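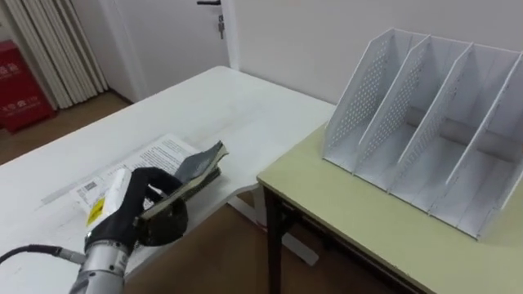
In April I decided that my paper had to go somewhere. For two winters it lived in piles, and the piles moved from chair to chair when visitors came. I am not a messy person in the kitchen, I wash the pot the same evening. But with paper I am weak. Every letter looks important when it arrives, and I put it down "only for now".

My friend Anselmo Toledo gave me the idea of the magazine file. He has one from Skalstead for his sheet music, and he told me that a thing which stands is easier to find than a thing which lies. I thought about this sentence for a long time. In a pile you see only the top. When papers stand next to each other, each one has a back that you can touch with the finger.

So now I have a white one with three compartments, and it has its place on the table with the pale yellow-green top. The sides are slanted and have many small holes in the upper part. I like that it is open. I tried boxes with a lid before, from Sandu, and it was a mistake for me, I closed the lid and forgot what was inside. In one of them I found a guarantee for a kettle which I gave away before I moved to this apartment.

For a whole evening I kept it empty and thought about what each compartment is for. My sister laughed at me on the phone. But I know myself, if I begin to fill it without a plan, it becomes only a pile that stands up.

My plan is this:

- **Left:** letters I must answer, and bills.
- **Middle:** instructions and guarantees, only for things I still own.
- **Right:** magazines and thin books that I am reading now.

The rule for the right one is strict. When I finish a magazine, it goes to the laundry room downstairs, where people take them. Old books are harder. I have some with covers so worn that they don't want to close properly any more, and a soft book does not stand well alone. It leans and then the pages get a bend. If you put it between two stiff magazines it stays straight. I learned this from my aunt, who worked in a school library and was very serious about it.

The long white desk I want to use only for working. It has gray marks that I tried to clean with the Gokico paste, and I must say the result was small. A wet cloth with a little dish soap did the same job and smelled better. I will live with the marks – a desk is for using.

One more question I have not solved is the printed sheets that come inside packages. I mean the ones with very small text, in many languages. Do you keep them? I counted the order numbers as useful until I saw that Tunance writes the same number, 2,313, on all my papers, because it is the number of the pick-up point. Since then I throw away more easily.

Next I want to look at the drawer with the cables. I opened it yesterday, and I closed it again.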